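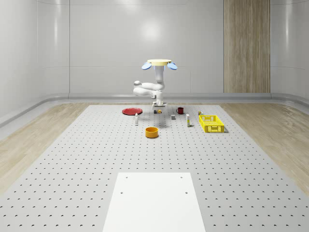 Right, house rules for our sim runs, as a few of you on the Grundo project keep asking me. Short thread!

Rule one: cap the speed near the table. We stick to 400 mm a second and I don't care how safe it feels in simulation, bad habits travel (ask me how I know).

Rule two: write down the seed and the scene version BEFORE you press go. We're up to 1,328 runs at Tullell and the early ones are useless for comparing anything, which still stings.

Rule three: if the arm hasn't got a grip after 60 seconds, log a fail and reset. No nudging the mug closer!

Stopping rules next, once I've had some tea.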